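Ticket 868: Povora recorder drops two channels overnight
Status: waiting on customer
Product: Skallov Povora, firmware 10.189

Opened, 7:40 a.m.
Channels 3 and 4 go black at 2 a.m. and return at 6, fully rested. The other channels work nights like everyone else. Swapped the patch cables, rebooted twice, and read the manual, which suggests rebooting.

Support reply
Please check the recording schedule and send the event log. Also confirm the drive isn't at 100 percent.
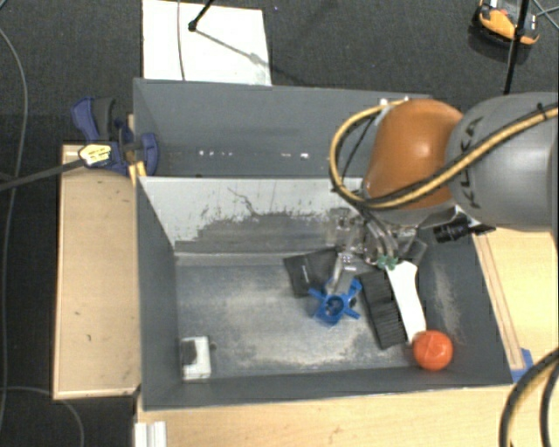
Customer, 11:15 a.m.
Drive is at 10 percent. Schedule says continuous, in green, very confident. Log attached. It lists 189 entries reading "network event," so that narrows it down.

Support reply
Both channels run through the Dranent switch. Does it have a power saving timer?

Customer, 2:05 p.m.
It does. Vidmar installed the switch and left eco mode on for ports 3 and 4, from 2 to 6. Turned it off. Will watch it tonight, or the recorder will.

Support note
Keep open until the customer confirms a full night. Asked the firmware team for a better phrase than "network event." They have opened a ticket.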